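How to Get a Faded Sweatshirt Ready for a Second Life (Washing, De-Pilling and Small Repairs)

Every fall I pull the bin of warm things down from the closet shelf and find that half of it looks more tired than I remembered. For years I gave those pieces away and bought new ones, and I'm a little embarrassed by how long it took me to learn that most of them only needed an afternoon of attention. So pour yourself something warm and let's go through it the way I do it at my own kitchen table, usually on a Thursday, when the house is quiet.

What you'll need

A mild liquid detergent, plain white vinegar, a fabric comb or a battery shaver, a hand-sewing needle, thread close to the color of your garment, a safety pin, and small sharp scissors. If the drawstring has gone missing you'll want a new one too. I get mine from Gistell, a little notions shop that sells cord by the yard, but a clean shoelace works just fine and I've used plenty of them.

Step 1: Look it over before you wash it

I know it's tempting to throw everything straight into the machine, but a small hole can come out of the wash as a much bigger one. Turn the piece inside out and run your hands along the seams, especially under the arms and around the neck. Mark anything loose with the safety pin. Empty the pockets while you're in there (I once washed a whole packet of tomato seeds, and I was picking them out of the lint trap until July). 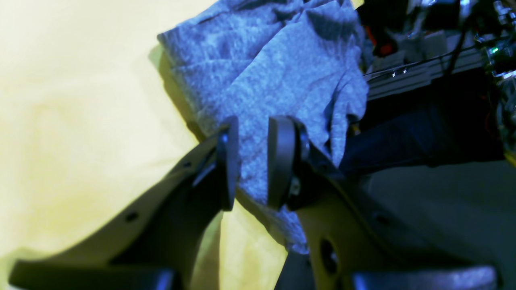
If you find a stain, dab a drop of detergent on it and let it sit while you see to the rest of the pile. Old stains may need a second go, so please don't give up after the first one. Just keep the piece out of the dryer until you're happy, since heat will set whatever is left.

Step 2: Wash it gently

Keep it inside out, close any zippers, and choose cold water and the slowest spin you have. I use half the detergent the bottle tells me to. Too much soap leaves a film, and that film is a big part of why old fleece feels stiff. Half a cup of vinegar in the rinse helps with that, and no, you won't smell it once everything is dry. One warning, though – never put vinegar in a load with bleach.

Dry it flat on a towel if you have the room, or over a rack if you don't. Give the cuffs and the waistband a little push back into shape while they're damp. My rack is an old Brundthorpe that folds out to a ridiculous size and blocks the hallway, so I tend to do this part overnight.

Step 3: Take off the pills

Wait until the garment is completely dry, then lay it on something flat and firm and pull the fabric smooth with one hand. Work in short strokes, in one direction, with hardly any pressure. The shaver does the pressing for you, and leaning on it is how I made a hole in the elbow of my favorite pullover.

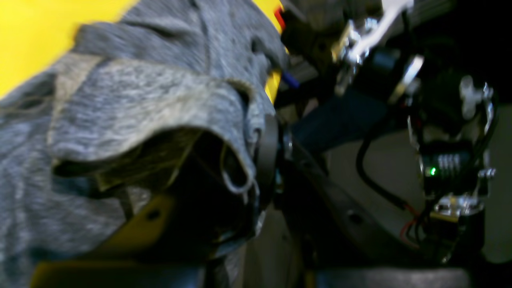
Go slowly near seams and ribbing, where the fabric sits up higher than you think. I switch to the comb for those spots. Empty the shaver often, too, because a full one starts to tug.

Step 4: Close the small holes

For a split seam, thread your needle with a single strand, start half an inch before the gap, and backstitch along the old line until you're half an inch past it. For a hole in the fabric itself, work from the inside and catch the loops around the edge before you draw them together. Pull only until they meet. A puckered mend bothers me far more than a visible one!

Step 5: Rethread the drawstring

Fasten the safety pin to one end of the cord, feed it into the casing, and bunch the fabric up over it a little at a time. Tie a fat knot in the other end before you start, or you'll pull the whole thing through and have to begin again. When both ends are out, even them up and knot each one.

Fold everything with the mended side in and let it rest overnight before it goes back in the bin. If you try this on wool, skip the vinegar and use a wool wash in place of the regular detergent.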